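Evmont Laundry Exchange to Open Second Drop-In Location This Fall

Longer hours, more machines and a folding room for neighbors who like company 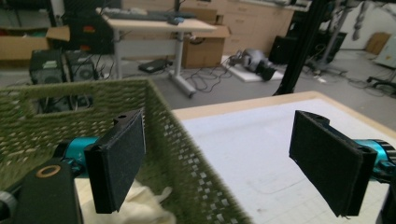

EVMONT, Tuesday, July 6, 2021. The Evmont Laundry Exchange is delighted to share that it has signed a lease on the former Korness Shoe Repair shop on Mema Street, and that, if the plumbing goes the way we all hope it will, the doors will open to the public in November.

The new location will have 22 washers and 31 dryers, all of them free to use for households enrolled in the program. It will be open six days a week, with evening hours on four of those days for people who work late shifts and have been telling us (kindly, and more than once!) that a 5 p.m. closing time does them no good at all.

"My mother used to say you could get through nearly any week if you started it with clean sheets," said Tumelo Buthelezi, director of the Exchange. "We hear the same thing from the families who come in, from the grandparents raising little ones, from folks living in their cars. I'm so happy we'll be able to say yes to more of them."

Renovation work will be handled by Fragkou Builders, who also fitted out our first location on the north side of town and remembered to ask about the floor drains this time. The back of the shop will become a folding room with long tables, good light and a reading corner for children.

Enrollment for the Mema Street location begins in September. Current members don't need to sign up again and may use either location with the card they already have. Donations of unopened detergent, dryer sheets and stain remover are welcome at the north side location during regular hours.

Media contact: Evmont Laundry Exchange, front office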